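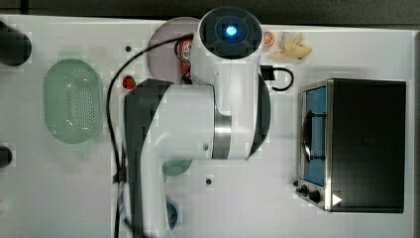
Lilla Nyitrai wrote in after my last column to ask whether play food is worth keeping once half of it has gone missing, and whether anyone over the age of five cares what fruit lives in which bowl. Good questions, Lilla! I've been chewing on them all month.

My answer to the first one is yes, keep it. I spent a long January afternoon with a tabletop toy kitchen, and I went in ready to be ruthless with the donation box, and then I found an orange slice and that was the end of ruthless. The fruit is what everybody reaches for. A banana with its peel hanging open gets picked up before anything else on the table, and then come the strawberries, and the big stuff (toaster oven, pot) has to wait its turn.

As for which fruit lives in which bowl, I do care, a little. I used to keep all of it in one deep tub from Belivura and you had to tip the whole thing out to find a single strawberry. Now I set out a few small dishes and let things land where they land. A strawberry in a blue bowl is a snack. A strawberry in a green bowl is, I was told very firmly, soup.
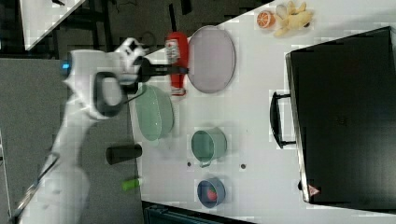
Soup needs ketchup, apparently. So does toast, and so does ginger, and I've stopped arguing. I did learn to lay the tall bottles on their sides from the start, which saves a lot of chasing when somebody bumps the table. Plates are trickier. A big oval one looks generous but it eats up the room where the cooking is supposed to happen, so I slide it toward the back and keep the pot near the middle where everyone can get at it.

Some things that worked for me, if you're setting one of these up at home or for the Amadi Street playroom:

Start with the oven. It's the biggest piece, so give it one whole side of the table and turn the door toward the cook. I had ours facing the wall for 15 minutes and couldn't figure out why no one was baking.

Put the colander on the opposite side. It's light and it wanders, but it makes a nice landing spot for washed (pretend washed!) fruit, and it keeps traffic away from the oven door.
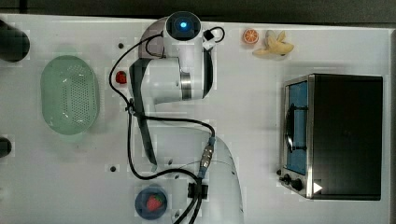

Leave a gap. I always want to fill every inch, and Tobiloba Okoro keeps telling me to take three things off before I call it done. I grumble and then I do it. The extras go in a Ninow bin under the sink and come back out when the first batch gets boring.

Check the floor before you vacuum. Cups roll. I'm still short one lemon and a very nice little egg, so if either turns up in your coat pocket, please drop it in the basket by the front desk.

Next month I want to talk about dress-up clothes and where on earth to hang them, so send me your hooks, your racks, your sad heaps in the corner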